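Pump dispenser bottle

A pump dispenser bottle is a container for liquids or thin creams that releases a measured amount of its contents when the top is pressed down. It is used in homes, washrooms, workshops, clinics and kitchens for hand soap, lotion, shampoo, sanitizer, dish liquid and some foods, such as syrup. The bottle and the pump are usually made separately and joined by a threaded collar, so that one pump may fit many bottles with the same neck size.

Parts

The part pressed by the user is called the head or actuator. It has a channel inside it that leads to an opening, the nozzle or spout. On lotion pumps the nozzle is often long and turned down at the end, which keeps the product from running back along the underside. On foam pumps and small cosmetic pumps it may be little more than a short lip.

Under the head is the stem, a hollow tube that slides in and out of the collar. The collar, also called the closure, screws or snaps onto the neck of the bottle. Many collars have fine ridges that give wet fingers something to hold. Inside the neck sits the housing, which contains a piston, a spring and one or two small valves, often plain balls of glass or steel. A dip tube runs from the housing to the bottom of the bottle. It is commonly cut at a slant, or left slightly too long so that it curves toward a lower corner.

The body of the bottle widens below the neck into the shoulder. Rounded shoulders are common on bathroom products, while square shoulders are more usual on bulk refills.
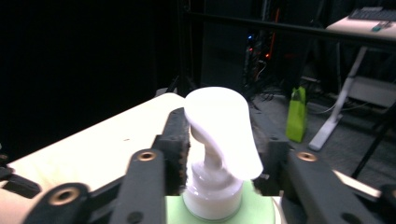 Operation

Pressing the head pushes the piston down and forces the liquid in the chamber out through the stem and nozzle. The lower valve closes during this stroke, so the liquid cannot return to the bottle. When the head is released, the spring lifts the piston, the lower valve opens, and fresh liquid is drawn up the dip tube. Air enters through a small vent near the collar to replace what has left. If the vent is blocked, the head rises slowly and a soft-walled bottle may buckle inward.

A new pump has to be primed, meaning that the air in the chamber must be pushed out first. Several strokes are normal with a thin soap. Thick lotion takes more. The amount given per stroke is called the output and depends on the chamber size and the length of the stroke.

Types

Lotion pumps handle the widest range of products and are the type most often seen beside a sink. Foam pumps have a second, larger chamber that draws in air and a mesh screen where air and liquid mix. They need a thin, watery soap; ordinary hand soap clogs the mesh unless diluted. Treatment pumps are small and slim, and are fitted to serums and face creams.

Airless pumps have no dip tube. A disk at the bottom of the container moves up as the product is used, so that very little is left behind. The Cereck line of refillable bottles uses this design, while the Limo range keeps a standard dip tube in a 500 ml body.

Locking

Most pumps can be locked for shipping. In a lock-down pump the head is pushed to its lowest position and turned until it catches on the collar. It is opened by turning the head the other way, usually counterclockwise, while holding the collar still. A lock-up pump stays raised and is blocked by a turn of the head. Other pumps use a plastic clip around the stem or a clear overcap – both are removed before first use.

Refilling and care

A bottle to be refilled is emptied and rinsed with warm water, and the pump is worked in a bowl of clean water until it runs clear. Both are left to dry before new product goes in. Topping up a half-full bottle is discouraged in shared washrooms, as germs can build up in old soap. The bottle should not be filled to the brim, because the housing takes up space in the neck.

Dried product in the nozzle is the usual cause of a stuck or sideways stream. Soaking the head in warm water for 15 minutes loosens most of it.

Disposal

The bottle body is often recyclable where local programs accept its plastic. The pump is harder to recycle because it combines several plastics with a metal spring, and many programs ask that it be taken off and thrown away. Pumps made entirely of plastic, with a molded spring, are sold by some makers, including Ifans.

See also: Foam dispenser; Squeeze bottle; Spray bottle; Screw cap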